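Taltside House Residents' Association
Minutes of the May meeting, held in the ground floor study room, 7.30 pm

Present: Yu-ting Fu (chair), Po-yen Cheng, Diarmuid Nic Aodha, Grigoris Tsakiris, Tzu-hsuan Sin (minutes), and residents from the first and second floors.

Apologies: received from two residents of the Mundgate side.

1. Minutes of the last meeting

Agreed as a correct record with one change. Under item 4, "front door" should read "bin store door". Signed by the chair.

2. Matters arising

The light on the second floor landing has been replaced. The bin store door still sticks. Diarmuid has planed the bottom edge once and thinks the frame has moved. He will ask the managing agent to look at it before anyone takes more off the door.

The noticeboard key has been found and is back on the hook in the meter cupboard.

3. Money

Grigoris reported a balance of £300 in the room fund after paying for the new blind. There are no bills outstanding. A resident asked whether the printer paper comes out of this fund or the general one. It has been coming out of both. Agreed that it comes out of the room fund from now on.

4. Use of the study room

Yu-ting said the room is being used more in the evenings and that the booking sheet is often left blank. Two people had turned up wanting the same table on more than one evening. There was some discussion about moving the bookings online. Several people present said they would rather keep the paper sheet. Agreed to keep it and to move it from the back of the door to the wall beside the light switch - where people will see it on the way in.

Food was raised again. Hot drinks are fine. Meals are to be eaten upstairs. Po-yen will add a line to the room notice.

A resident from flat 153 asked if the room could be opened before 8 am during the exam period. Agreed for May only. The resident will collect the key from Yu-ting the evening before and return it the same day.

5. Floor

The parquet was cleaned and oiled last month by Pritov Flooring. The work was done well and the invoice matched the quote. Pritov advised against wet mopping. The mop and bucket have been moved to the bin store so that they are not used in the room by mistake, and a dry broom has been bought.

Po-yen has noticed fine scratches near the window tables. Pritov think these come from grit picked up by chair wheels. Everyone agreed that the wheels need cleaning regularly and that the doormat needs replacing. Grigoris will buy a heavier mat, up to £40.

6. Chairs

Tzu-hsuan had circulated a note on seating before the meeting. The folding chairs are uncomfortable for anything longer than an hour and the hinges pinch. The black office chair with the padded armrests is the one people go for first, and it has been taken up to flats on two occasions. It was returned both times, but it should stay in the room.
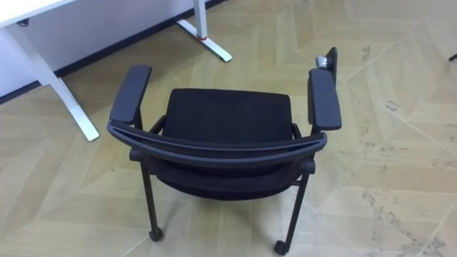 Yu-ting asked whether more office chairs could be bought second-hand. Diarmuid said Ene Office Clearance at Mundgate sells them singly and will let buyers sit in them first. He was asked to find out prices and whether they deliver. The chairs should have armrests low enough to go under the window tables, so he will measure the tables before he goes.

Grigoris asked what sort of wheels would be best. Pritov recommend soft casters on wood. Agreed that any chair bought must either have soft casters or be of a type that can be refitted. Po-yen offered to clean hair and fluff out of the casters on the present chair at the start of each month and to write the date on the booking sheet when it is done.

A resident suggested a large rug under the tables. After discussion this was not taken up. Rugs ruck up under wheels, and the cleaner has asked for the floor to be kept clear.

It was agreed to give away the folding chairs once replacements are in place. They will be offered to residents first.

7. Any other business

The radiator under the window knocks when it comes on. Yu-ting to report it.

Someone has left a grey umbrella and a calculator in the room. Both are in the meter cupboard.

Tzu-hsuan reminded everyone to close the blind fully at night, as the cord catches if it is left halfway.

8. Actions

Diarmuid - bin store door; table measurements; prices and delivery from Ene
Po-yen - room notice; caster cleaning
Grigoris - doormat; printer paper to be charged to the room fund
Yu-ting - radiator; early key for flat 153
Tzu-hsuan - move booking sheet; circulate minutes

The meeting closed at 8.50 pm. The next meeting will be in the same room, date to be put on the noticeboard.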